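Why does a mouse have a DPI number?

I got my first proper gaming mouse in April, and the box said it could go up to 3,000 DPI. I had no idea what that meant, so I turned it right up, moved my hand a tiny bit and whoosh, the pointer shot off into the corner of the screen!

DPI is short for "dots per inch". It tells you how many little steps the mouse notices when you slide it along by one inch. More steps means the pointer travels further.
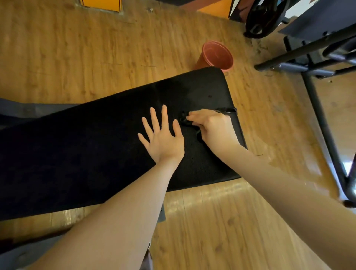 How does the mouse know it's moving at all? Under its tummy there's a light and a very small camera, and the camera takes picture after picture of whatever it's sitting on. A chip compares them and works out which way you went. It needs little marks to look at, so the faint scuffs on a black bench cushion are useful to it (though the torn bit with the threads bunching up would be horrible to slide over). Clear glass is much harder, as there's hardly anything to see.

So what should you pick? Start low, play for a bit, then go up one step at a time. My mouse has 6 settings and I like the second one best. My cousin Wenceslao swears by the top one, but he misses everything!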